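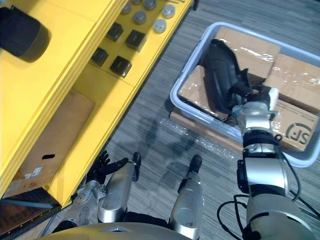

Figure 7.1 A humanoid reaches into a bin of wrapped parcels with its right arm, seen from a camera at its head. Its left hand is near the base of the yellow shelving unit.

Chapter 7
Teaching by Doing: Demonstrations and Remote Control

Try to write down, in full, how to pull a soft bag out of a bin of boxes. Start with where your fingers go. Then say how far to open them, how hard to press, what to do if the fabric slides, and what to do if a box comes up with it. Most people give up somewhere in the second paragraph. Now go and do the thing yourself, and it's over before you've had time to think about it!

Every chapter so far has asked you to describe motion: joint angles in Chapter 3, paths in Chapter 4, forces and contact in Chapter 6. Those tools still matter, and we will lean on them hard. But in this chapter we hand much of the describing over to a person who already knows how to do the job. The person shows, the robot records, and a learning method looks for the pattern in the recordings. It is one of the most enjoyable corners of robotics to work in, partly because you can have something to look at on your very first afternoon.

7.1 Two ways to show a robot what you want

The older way is to take hold of the arm and move it. This is called kinesthetic teaching, or just hand guiding. The motors are set so that they hold up the weight of the arm and otherwise give way, and you steer the wrist wherever it needs to go. You feel the edge of the bin when the arm touches it. You also feel when an elbow is about to run out of travel. For a single arm bolted to a bench, hand guiding is quick to learn and hard to beat.

It gets awkward with two arms and a hand full of fingers. A person has only two hands, and one finger of a robot hand can keep both of them busy. The teacher's own body also gets into the camera view, so the recording is full of sleeves and elbows that won't be there when the robot works alone.

The second way is teleoperation, where the person stands apart and drives the robot from a distance. The controls may be a pair of handheld trackers, gloves, a headset, or a smaller copy of the robot's arms (a leader) that the full-size arms (the followers) imitate. The robot's cameras see what they will see later, and both arms can move at once. What you give up is touch. Unless the rig sends forces back to you, pressing on a padded pouch and pressing on a box feel exactly the same to your fingers: like nothing.

Look again at Figure 7.1 with that in mind. The gripper is pushing into a black, folded object that lies on top of boxes wrapped in clear, glossy film. From the picture alone, how would you judge the force? The folds offer one clue. The bright streaks on the film give a camera plenty of trouble and tell you very little about contact. Good operators learn to read small hints like these, and we'll come back to how they do it in Section 7.4.

7.2 What goes into a demonstration

A demonstration, or episode, is one attempt at the task from start to finish. It holds at least three things:

Observations: camera images, joint positions, and any force or touch readings.
Actions: the commands sent to the robot at each time step.
A label: what the task was, and whether the attempt succeeded.

Keep observations and actions apart in your mind. If you command a gripper to close and a box is in the way, the commanded width and the measured width will differ, and that difference is often the best sign you have that the gripper is holding something.

Throughout the chapter we use the Stiltine set, a collection of bin-picking episodes recorded by Evdokia Andreadis and Themis Liapis. It has 1246 episodes, of which 354 involve soft items. The operators kept 76 failed attempts and marked them as failures. Please don't delete those when you load the data! A slip followed by a second try is a small lesson in recovery, and you will need it in Exercise 7.9.

Before you go on

Find a partner, a deep box, and a scarf. Put the scarf in the box, close your eyes, and let your partner direct your hand by voice until you have lifted it out. Swap places and try it again with your partner moving your wrist. Write down which words you used most in the first round, and where your partner hesitated in the second. Keep the notes with you for Section 7.3, where we turn to the question of how a person's motion is mapped onto a body with different arms, different joints, and a different reach.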